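Spring arm desk lamp keeps sinking, is there a fix or do I replace it?

Posted in Home and Repair > Lighting

Endivex
Member

I have a desk lamp with the kind of arm that is held up by springs. When I raise the head to where I want it, it stays for a minute or two and then drops slowly until it is nearly touching the desk. It has been doing this since September. Before that it held any position I put it in.

I already tried turning the wing nut at the elbow as far as it would go by hand. It helped for one evening. I don't want to use pliers on it and strip the thread. The springs look fine to me and both are still hooked at each end.
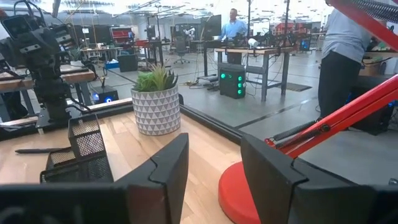
I also changed the bulb over the summer. The old one burned out and I put in an LED from the hardware store. I mention it in case it matters, but I don't see how it would. The lamp cost 40 dollars new, so I would like to fix it if the parts are cheap. I have a screwdriver set and an adjustable wrench and not much else.

Two things I want to know. Is it the springs or the joints? And can you buy the springs separately?

Sistum
Regular contributor

It is usually the joints. Springs in these lamps last a long time, and when they do get weak the arm tends to drop right away. Slow sinking means there isn't enough friction at the pivot.

The bulb does matter. Some LED bulbs are heavier than the ones they replace, with a metal section above the base. The springs are balanced for a certain weight at the end of the arm. Weigh both bulbs on a kitchen scale if you still have an old one. If the new one is a lot heavier, look for a lighter one before you take anything apart.

If the bulb isn't the problem, do the joints like this. Unplug the lamp. Fold the arm so the springs are as short as they will go, then unhook them. Wear glasses for this part. Take out the bolt at the elbow and look at the washers. There should be a fiber or plastic washer on each side of the metal bar. On old lamps they get thin and shiny, and sometimes one has split and fallen out. Take one to the store to match the size. A bag costs under 5 dollars.

Wipe the metal clean before you put it back. Don't oil it. People oil these joints when they squeak and then wonder why the arm won't stay up.

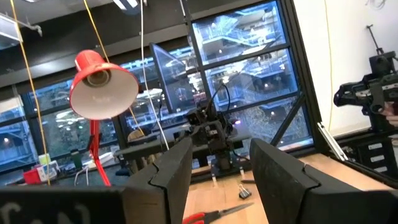 When you put it back together, tighten the bolt until the arm moves with a light push and stays where you leave it. If the nut has a nylon ring inside it, replace the nut too. They lose their grip after they have been taken off a few times - the plain kind with a lock washer also works.

Check the cord while you have the arm open. It bends at the elbow every time you move the lamp and the outer cover can crack there. If you see copper, stop using it until the cord is replaced.

On the springs, yes, you can buy them, but you need the length, the outside diameter and the wire thickness. Measure them unhooked. Replace them as a pair.

Lill
New member

Mine did this and I just bought another one. It wasn't worth the trouble.

Imisano
Member

Agree with the washers. I did mine with two rubber ones from a faucet kit because that was what I had in the drawer. They hold, but the arm is stiff now and moves in little jumps, so get the fiber ones if you can.

One more thing to check is the joint right behind the shade. Mine is 11 years old and that was the joint that had worn, not the elbow. The shade was tipping forward and I thought the whole arm was going down. Hold the arm still with one hand and see if the shade drops on its own. There is a small screw under it on most lamps, and a quarter turn was enough on mine.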